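Home Forums Shop Floor Jobs & Pay Log in
Search this forum... Go

Two arms on the sorting bench at Flarton, and now what
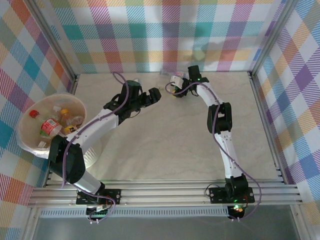
Replies

benchrat_2
So that's our new colleagues at the Flarton site. White and black, purple cables, plaid walls on three sides. I asked for a plaid wall in 2 separate reviews and got a lanyard. They do bottles and small plastic bits, which used to be my first hour every shift. Management says I'm now a "cell lead," same pay, new badge.

tidewrack
We got a pair at Jardine in February. My picks per shift went down and my walking went up. I look after four cells and spend the day fishing out whatever they dropped. My wrists have stopped hurting, I'll give them that.

Jenodeck_survivor
Wrists, fine. Ask how many people were on that bench before. Ours had five and now it has me. The other four were "redeployed," one of them to a building 60 miles away.

tidewrack
That's a Jenodeck problem. Ours moved people to returns and they mostly like it.

Jenodeck_survivor
Mostly.

oldgluepot
I do changeovers at Somine. The part I mind is the training. I got 50 minutes and a binder of 395 pages, and the binder is for the previous model. When a cell stops at 4 a.m. it's still my name on the sheet — the arms don't sign anything.

benchrat_2
You got a binder?

oldgluepot
You can have it. Seriously, ask for the changeover rate in writing before you accept the badge. We didn't, and it's been "under review" ever since.

Comments (3)

pelletpusher: Same badge here. The clip broke.

mags_nightshift: I'd take the arms over my old bench any day, sorry.

quietline: Does cell lead get the shift premium or not? Can't find it in the handbook.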